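Right, a few of you asked what I've been up to since I went quiet in September, so have a thread. I've been collecting examples for a robot that lives inside my computer and doesn't know how to do anything yet.

The job is called Vastolau (Napaporn named it, take it up with her). We want a simulated arm that can pick up small toys off soft furniture when someone asks for them in plain words. To learn that, it needs to see it done. A LOT.

So I sit here with a controller in my lap and drive the arm myself, over and over, and every go gets saved with everything the arm did along the way. We're on 3344 saved goes now. I thought we'd stop at 2000, ha.

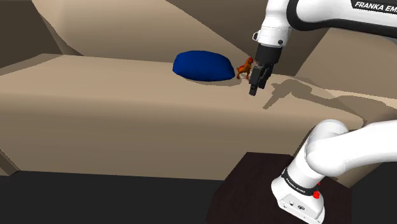
My big lesson so far is slow down before you close the fingers. When I rush the last bit, the recording is full of little jerks, and then the model learns the jerks as well. Kekeli can spot one of mine from across the room by the wobble, which is a bit rude but fair.

Soft things next to the toy make it harder too. You come in at the angle you like and then there's a cushion where your wrist wanted to go. I've started picking my approach before I touch the stick, and my hit rate is so much better for it!

Someone asked if we keep the failed ones. We do! They go in a separate pile with a tag saying what went wrong. Arsalan wants to train on them later so the arm can learn to back off and have another try. Mine are mostly tagged "came in too low", sorry Arsalan.

We also record each layout from 2 viewpoints, so the model can't just memorise one angle. It does mean twice the files, and my poor disk is making its feelings known.

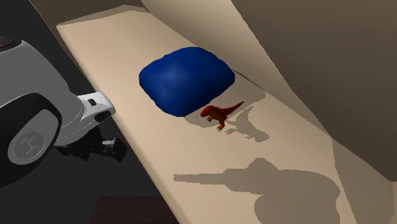
Dinosaur by the blue cushion, arm still off to the side.

Oh and the wording! Every go needs a sentence with it, and we try to have 6 different ways of asking for the same thing. "Pick up the dinosaur", "grab the little red one", that sort of thing. Mayuree writes the best ones because she types exactly how she talks.

Anyway, tea, then another batch before five. If anyone has tips for stopping thumb cramp on long controller sessions, please send them my way.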